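Brindmont Trust, small grants: progress report, second quarter
Project: Teaching by demonstration for hand care tasks
Prepared by the Camska project team

Work this quarter has been on the nail care task, which we chose last winter in a mood of optimism. The plan promised you 200 finished demonstrations by the end of July. We have them. We also have a drawer of ones we don't mention at parties, usually recorded just after lunch.

For anyone on the panel who missed the first report, a demonstration means an operator driving the gripper by remote control while a sitter keeps a hand on the table. The robot is later trained on the recordings. It learns what the operator did, including the dithering, so a fair part of our time goes on teaching operators to stop dithering. We now ask for one clean approach, a pause, and then the pick from the polish tray. An operator who changes their mind halfway has to start again, and the sighs are audible on the stairs.

The hand stays flat on the marbled top with the fingers a little apart, and the tray of bottles goes behind it. We tried a closer layout in the spring and found that operators came in over the knuckles, which the sitters did not enjoy watching. Moving the tray back has added time to every run and removed most of the flinching.

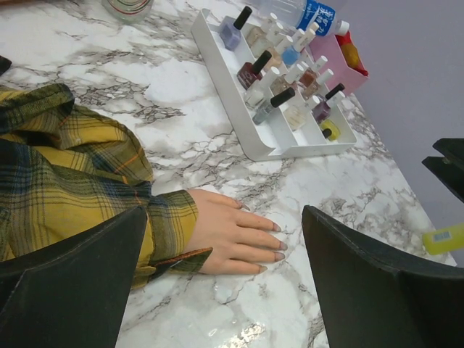
Gautier wrote back on the draft of this report that the layout is fine but the operators are all too good at it by now, and that a robot taught only by tidy people will be lost the first time a bottle is put back in the wrong slot. We think the point is fair, if irritating. From next quarter the sitter will shuffle the tray between runs, and we will keep recordings where the operator misses and recovers, provided the recovery is deliberate.

Equipment. The Kanine hand controllers have held up apart from the left trigger, which sticks in the mornings. We have bought 2 spares from the repairs line and expect no further cost. The delay between hand and gripper is still noticeable on Friday afternoons, when the whole building seems to be sending large files to itself.

Staffing. We have 3 trained operators, one fewer than planned. Sitters have been easier to find than operators, as the job consists of sitting.

Next quarter. First training run on the full set, then trials on the tray alone, with no hand on the table until we have seen how it behaves. We ask the panel to agree to the shuffled tray as a change to the plan. The budget stays as it was.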